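Budgetplanung für Leute mit zwei Roboterarmen

Zuletzt aktualisiert: Donnerstag, 22. August 2024

Die Arme selbst waren das Einfachste. Man spart, man streitet mit sich, man überweist, und dann stehen zwei große Kartons im Flur. Für diesen Teil hatte ich eine Tabelle mit ordentlichen Spalten und einer Reserve von 25 Prozent, auf die ich ziemlich stolz war. Die Reserve war nach dem Ausladen weg, Spedition und Zoll sei Dank.

Jetzt geht es um die zweite Runde, also um alles, was man neben den Armen noch braucht und was in keinem Prospekt steht. Ich habe zwei Angebote auf dem Tisch. Covix will für das Paket aus Greiferfingern, Kabelführung und Ersatzflansch 3.259 Euro, netto natürlich, die Mehrwertsteuer steht auf Seite 2 in einer Schrift für junge Augen. Panasiuk ist billiger, liefert aber erst im September und beantwortet Mails im Stil eines Orakels. Auf die Frage nach der Garantie kam zurück: »Üblich.«

Bevor ich irgendwas unterschreibe, wollte ich wissen, was mir im Alltag überhaupt fehlt. Der Alltag heißt bei mir gerade: Schreibtisch aufräumen. Laptop, Maus, Lampe, Holzkiste, lauter Dinge, die ein Mensch wegräumt, ohne dabei über Investitionen nachzudenken. Braune Matte drunter, Arme an, Notizblock daneben.
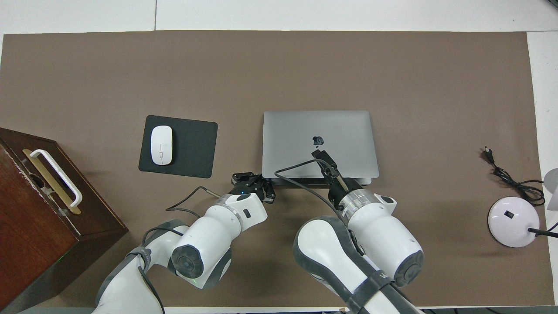
Am Laptop arbeiten beide Greifer auf engem Raum, und Kabel sind immer irgendwo dabei. 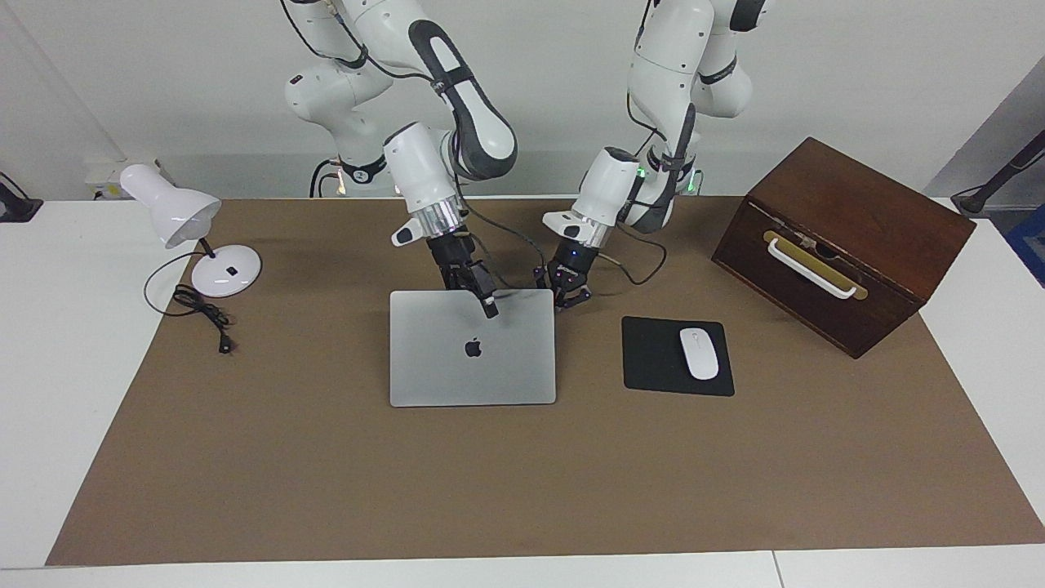
Was auf die Liste kommt

Weichere Finger. Die schwarzen Zweifingergreifer sind mir für einen Laptopdeckel zu ruppig, jedenfalls für meine Nerven. Gummierte Aufsätze kosten bei Komimau 70 Euro das Paar, und ich brauche zwei Paar. Das ist der einzige Posten, bei dem ich nicht gehandelt habe.

Kabelführung. Ich hatte sie unter »Kosmetik« verbucht und entschuldige mich hiermit bei der Kabelführung. Leitungen, die in Schlaufen vom Handgelenk hängen, sind ein eigener Mitspieler, und zwar keiner, den ich eingeladen habe. Schläuche, Clips, Klettband, fertig. Das bekommt man auch im Baumarkt, was Covix in seinem Angebot vornehm verschweigt.

Eine zweite Matte. Klingt lächerlich, ist aber Verbrauchsmaterial. Ich nehme gleich eine ganze Rolle.

Was von der Liste fliegt

Der größere Tisch. Ich hatte ihn schon im Warenkorb, Modell Brirkau, höhenverstellbar – ein Möbel mit eigener App. Dann habe ich gemessen, wo das Ding stehen müsste, und die Antwort war: im Treppenhaus.

Der Ersatzflansch. Ich kaufe ihn, wenn einer kaputtgeht. Mir ist klar, dass ich mir diesen Satz in ein paar Monaten selbst vorlesen werde.

Der Wartungsvertrag. Jährlich kündbar, steht da, mit einer Frist, für die man einen Kalender vom Vorjahr braucht.

Stand der Dinge: Covix hat eine Absage fürs Gesamtpaket und eine Anfrage nach Einzelpreisen bekommen. Die Antwort steht aus. Panasiuk habe ich gefragt, ob »September« den Anfang oder das Ende meint. Sobald eine von beiden Mails kommt, trage ich die Zahlen hier nach.

Dieses Blog verwendet Cookies, um sich deine Einstellungen zu merken. Mehr dazu in der Datenschutzerklärung. Einverstanden

Kontakt | Impressum | © 2024 Alle Rechte vorbehalten | Nach oben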